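April
By a staff writer

The letter that went out to 470 households in Rernisska ran to a single side of paper, and most of it was a telephone number and an address for replies. It said that the council's housing support grant was "under review pending cooperation" and that people who relied on it should make "alternative provision" by the end of the month. It did not say what cooperation was wanted, or from whom.

You had to go to the regional ministry's website for that, and then to the second annex of a funding notice. Under a new rule, any town that wants its share of the housing money must hand over the names and addresses of tenants whose residence papers are in dispute. The town has three weeks to answer. If it refuses, the grant stops, for everyone on it, papers or no papers.

Rernisska refused. So did Bonari, further down the valley. Kevon, the largest of the nine towns in the scheme, asked for more time and was given it, a courtesy the other two say they were never offered.

The ministry's case sounds reasonable if you read it quickly. Public money ought to come with conditions, it says, and a town cannot expect the region to pay its bills while ignoring the region's rules. Few people would quarrel with that. Grants have always had strings. If you are given money to mend a roof you are expected to mend the roof, and to keep the receipts.

But a receipt for a roof has something to do with the roof. What tenants' residence papers have to do with damp walls and rent arrears is harder to see, and I have read the annex four times looking for the connection. The nearest it comes is a sentence about "the integrity of the support framework". I asked the ministry's press office what that meant and was sent the annex again.

The law that set up the grant is older than the present government and a good deal plainer. It says the money is to be shared out according to need, measured by the number of households below a certain income. It gives the minister power to make rules "for the proper running of the scheme". Everything now hangs on those words. The ministry thinks they cover almost anything. The towns think they cover forms and deadlines.

A lower court agreed with the towns in the winter and ordered the payments to go on. The ministry appealed and lost again, by a narrower margin. It has now asked the highest court to let it hold the money back while the argument goes on, which could take a year or more. That request deserves more attention than it has had. A government that has lost twice wants to behave in the meantime as though it had won.

Its lawyers argue that money once paid out is hard to get back, and they are right. They have less to say about the other side of that scale. A family put out of a flat in May can't be handed the same flat when judgment comes the following spring. The filing deals with this in a footnote, where it says that any hardship would be "a matter for the towns concerned". 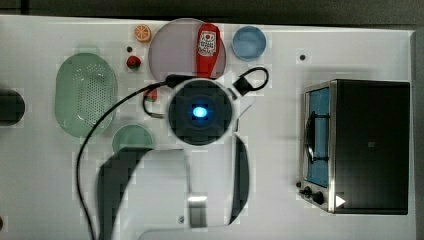
One reader in Bonari wrote to us to say that the towns should stop pretending to be surprised. They took the money for years, the letter went on, they signed the yearly agreements without reading them, and now they want a judge to rescue them from their own signatures. If councillors felt so strongly they could raise the local rate and pay for the thing themselves.

It is a fair jab, and the councils don't come out of this as cleanly as their statements suggest. Bonari's agreement does contain a line promising to follow "such rules as may be issued". Its councillors put their names to it every spring. When I asked whether anyone had taken advice on that line, the answer was that it had always been there. As for raising the rate, Bonari has talked about it at two meetings and voted at neither.

Nor is the brave talk in Rernisska quite what it seems. The council says it will never hand over its tenants' details. Yet for most of the past decade those details have sat with Çetinkaya, the private firm that runs the town's housing accounts, and the contract lets the firm answer "lawful requests from public bodies" without asking the council first. Whether the ministry has made such a request, the firm won't say. The council says it has been given assurances. It has not been given them in writing.

That contract comes up for renewal in the autumn. A better one would cost the town money. So far the subject has not appeared on a council agenda, though the speeches about standing firm have appeared on several.

Kevon is the odd case. It has neither agreed nor refused, and its grant is still arriving. Officials there describe this as careful legal work. In the other towns people call it something ruder. My own guess is that the ministry would sooner not pick a fight with the place where it holds most of its seats, and that Kevon knows it. If the rule is really about the proper running of the scheme, it is odd that it should run so differently from one end of a valley to the other.

There is money on the table in the meantime, or rather there isn't. Bonari has enough in reserve to cover its tenants until June. Rernisska has less, and has already told 200 households that their top-up payments will be cut first. They were picked by the date they joined the scheme, newest at the bottom. The council says this is the only neutral way to do it. Plenty of the newest arrivals will be the very people it says it is protecting.

The court has not said when it will rule on the ministry's request. It can do so without a hearing and without giving reasons, and in cases of this sort it often has. The towns' lawyers have been told to keep Thursday free, though they were told the same the week before.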